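Michalík Cup

The Michalík Cup is a one-day cricket competition for women's club teams, played every year in the district of Tandusero. It was started as a friendly match between two clubs, Ivamine and Kasutton, and grew into a knock-out competition of eight teams. Matches are limited to 43 overs for each side, an unusual number that comes from the early years, when the ground had no lights and play had to finish before sunset.

Format

The eight teams are drawn by lot, without seeding. Quarter-finals are played at the home grounds of the clubs, while the semi-finals and the final always take place at the Ivamine Oval in Tandusero. A bowler may deliver a maximum of nine overs in an innings. If the scores are level at the end of the match, the team that lost fewer wickets is the winner; if this is also equal, one extra over is played by each side.

When rain stops the play, the two captains and the umpires agree on a shorter match, but it cannot be less than 15 overs for each side. In the final a reserve day is kept. It was used only once, when the outfield was under water for the whole of the first day.

History

In the first seasons the competition was ruled by Kasutton, who had the stronger bowling and won four finals in a row. Their captain in this period, Chrysoula Christodoulou, was a leg-spinner who often opened the bowling herself with the new ball. Ivamine took the cup for the first time after changing almost the whole top order - a decision that was much criticized in the local press before the season.

The best known match is the final of 17 Mar 2019. Kasutton batted first and made 293 for six, which was at that time the highest total in a final. Ivamine lost three early wickets, but Mwanahawa Tanui stayed until the end and scored 176 not out, still the record individual score of the competition. Ivamine won by two wickets with one ball left. The crowd was over 500, a large number for a ground with only one small stand.
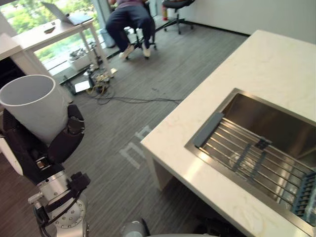
The trophy of the competition is made of silver and has two handles, with the names of the winning clubs on a wooden base. It stays in the Ivamine clubhouse during the year, and the winners receive a smaller copy. In shape it is quite far from a mug, although the name "the Mug" is common among older players and is also used in match reports. The name is said to come from the first friendly match, for which no trophy had been ordered and the captain of the winning side was given a tea mug from the kitchen.

Records

The highest individual score is 176 not out by Tanui. Christodoulou holds the record for the most wickets in one season, and she is also the only player who has taken a hat-trick in a semi-final. Kasutton have appeared in more finals than any other club.

Since the season after the famous final, the draw is made in February, and the quarter-finals begin two weeks later.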